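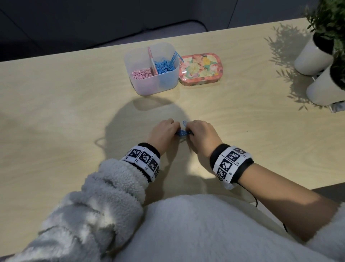 My aunt's solution to a bad mood was always to give you something small to sort. Buttons, usually, or the foreign coins she kept in a jam jar. I thought it was a trick to keep children quiet (it was), but I've carried it into adult life, and this July, with three deadlines and a head like a washing machine, I found myself thinking about paper clips.

I own a ridiculous number of them. They're mostly blue, with a few pinks, and I blame Ganero, the stationery shop near the station, where I once bought a bulk box marked 589 pieces because it was cheaper than the sensible one. Who needs 589 paper clips? I print perhaps one letter a month!

The trouble with paper clips is that they get friendly. Leave them in a drawer for a year and they link arms. You reach in for one and up comes a whole necklace, with half the drawer hanging off the end.

My friend Loretta Lindgren swears by shaking. Hold a clump by one end, she says, and jiggle it, and anything that's only resting will drop off. She's right, up to a point. After the jiggle you're left with the ones that have properly hooked themselves together, and those want fingers.

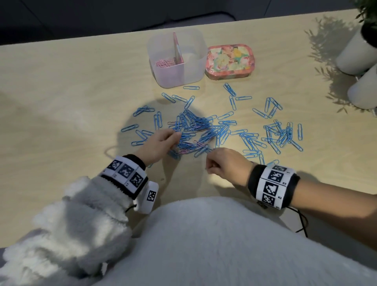

And fingers, I've decided, is the nice bit. You pinch one clip, turn it a little, and feel for the gap where the wire lets go. If you pull, it bites. If you slide it back the way it came, it's off in a second. I get into a rhythm after ten minutes or so, and by then I've usually stopped composing cross emails in my head.

Pauline Sowerby, who runs the Lenenari craft evenings and is far more organised than me, thinks I make too much of it. "Just buy a magnet," she told me. I did buy a magnet, a Drillo one shaped like a doughnut. It gathered every clip in reach into a furry ball and I had to start again.

What has helped is spreading everything out first. Don't work from the heap! Pull it apart into smaller knots, push the loners to the outside, and take one knot at a time. A pale table is good for this, blue wire shows up beautifully on it. Wear something cosy too, you'll be sitting longer than you planned.

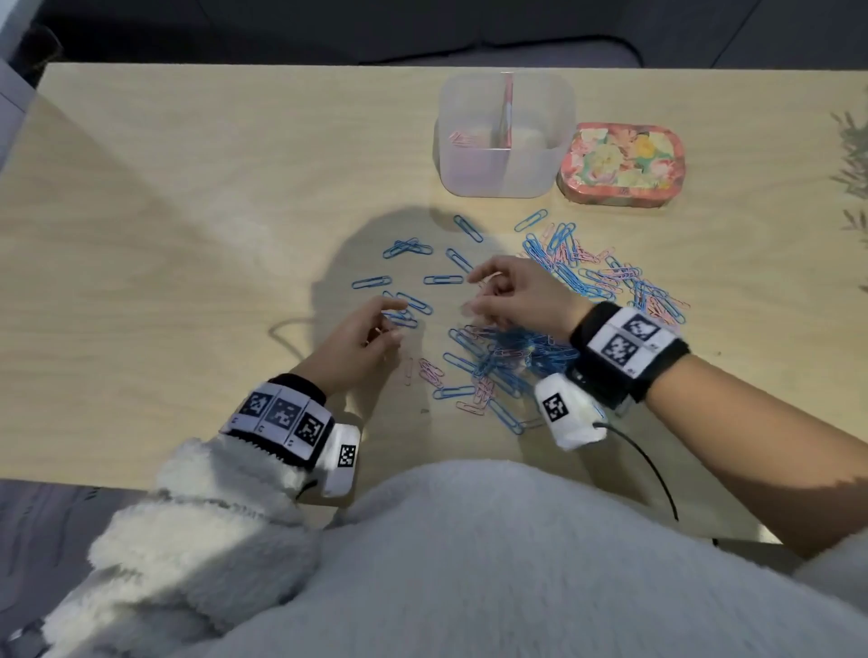

## Somewhere to put them

I'm a great believer in a see-through box. If I can see the pinks I'll use the pinks, whereas anything that goes into a tin with a lid is gone until Christmas. That said, I can't resist a flowery tin, and I keep stamps and the odd safety pin in mine.

Kam-wah Yeh wrote to me after my last column to say he sorts his by size as well as colour, in 12 little pots. Kam-wah, I admire you, but I have a dinner to cook. Two colours is plenty for me, and if a blue ends up among the pinks I let it stay.
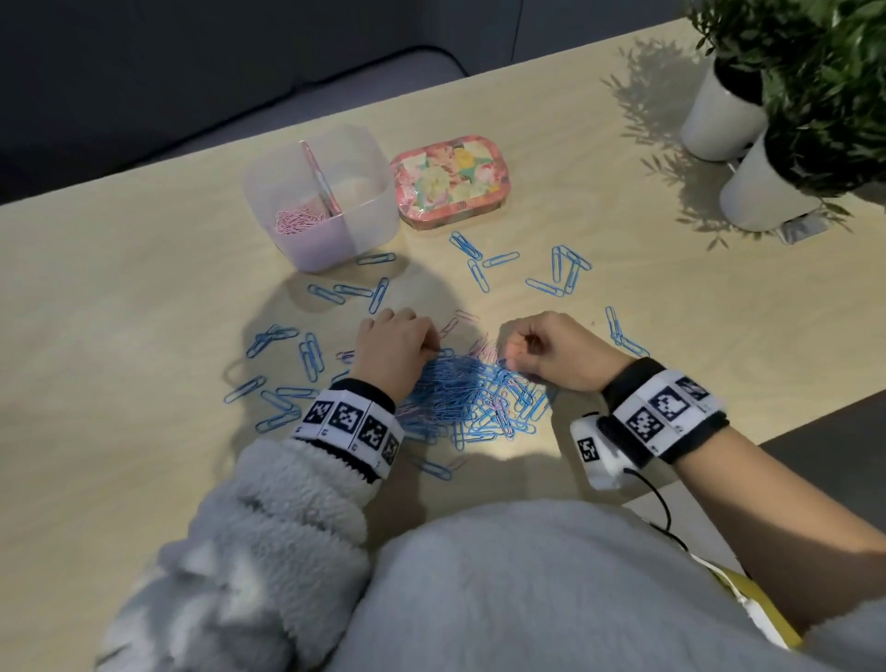

*Blues in the middle, a few pinks still to fish out.*

The kettle's on, and there's a knot of five I've been saving.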